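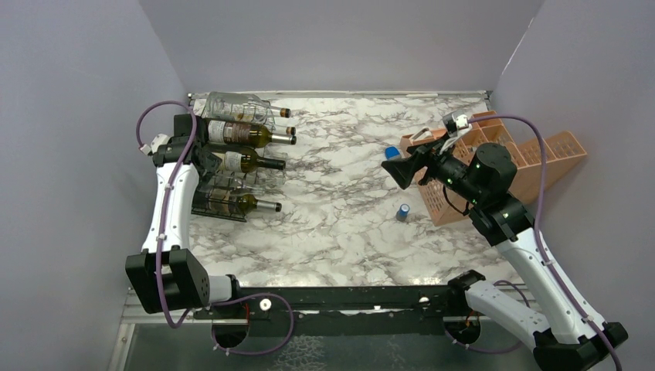 Re: Storing the club bottles over the summer

Hi everyone, and thank you Thijs for getting this going again! I've pasted in the part I'm answering so the folks who just joined can follow along.

Thijs Brouwer wrote:
> Do we really need to lay everything down? Half of what
> we bought from Drardale has screw caps, and the shelf
> at Plostine is so much easier for standing bottles.

My two cents, for what they're worth after years of filling my own basement. Anything with a real cork that's staying past the fall should go on its side, so the cork keeps in touch with the wine. Screw caps can stand up all year and won't mind a bit. Sparkling is the one people argue over (Estela and I have gone back and forth on it since February), and I'd leave those standing if we plan to open them by the holidays. 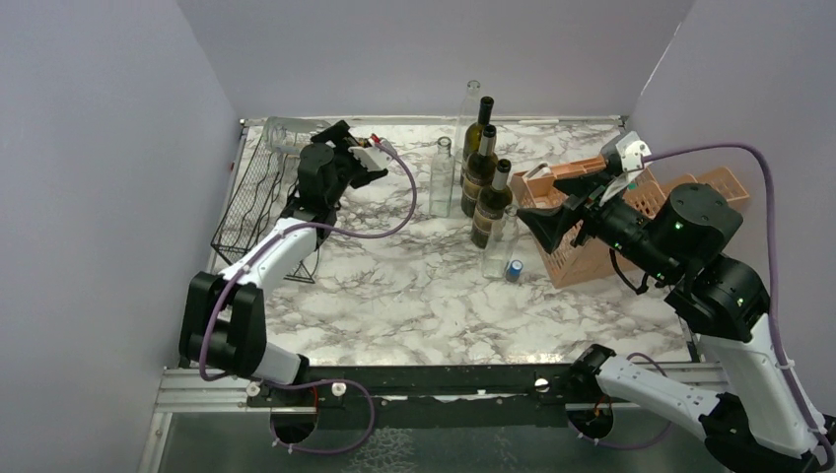
As for labels, please turn them face up when you put a bottle in. Then Benedetta can do the inventory without pulling each one out and stirring up the sediment – she has 200 to get through, poor thing, and 2 of the older reds throw a lot of it.

The other thing is heat. The back closet at Plostine gets warm by 5 in the afternoon, and I'd much prefer the north room, even if it means moving Maximiliano's folding chairs again. Sorry, Maximiliano! I can come by and help carry, and I'll bring the hand truck if my neighbor is done with it.

Warmly,
Gisela Fuentealba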